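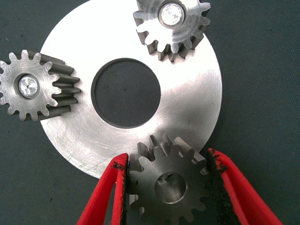
The gear station is the second task in the Mollon kit and is worth 60 points. Teams place three gears on the carrier plate – two of them are already on it, each with a bolt head at its center, and the third goes in with the gripper. Keep both grip pads against the teeth.

4. Load program 302 on the Flono controller.
5. Set grip force to 67 and close on the gear.
6. Lower to the plate, then open the fingers.

**Caution:** Keep hands off the mat while the arm is live.

**Note:** Replace worn pads before the April meet.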